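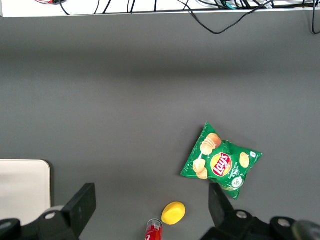

Today I finally started with the desk corner. In our flat in Golloncombe the cables have lived on the white ledge behind the table since May and they multiply, I am sure of it.

First question for you all: do you keep cables which you don't know what they are for? I have a teal one. I have asked everyone in the flat. No one claims it.

Update, I bought a pack of 4 velcro ties at the shop in Sokcombe. It is too few. Next time I will take two packs, they are cheap.

My method now: black ones in one zip bag, coloured ones in another, and I write on the bag with a marker. My handwriting is the weak point of this system.

Also the rule "no snacks at the grey table" is officially cancelled. Sour cream chips are my favourite flavour since I moved to Australia, and the small packet is the right size for one drawer of tidying.

The yellow thing stays on the table too. My flatmate says lemon, I say egg. We have discussed this for almost 5 minutes and I don't want to discuss it more.

Someone asked where to bring old chargers. The library on the main street has a box near the door, please take the batteries out before.

Tomorrow the drawer under the printer. Wish me luck, it doesn't open fully.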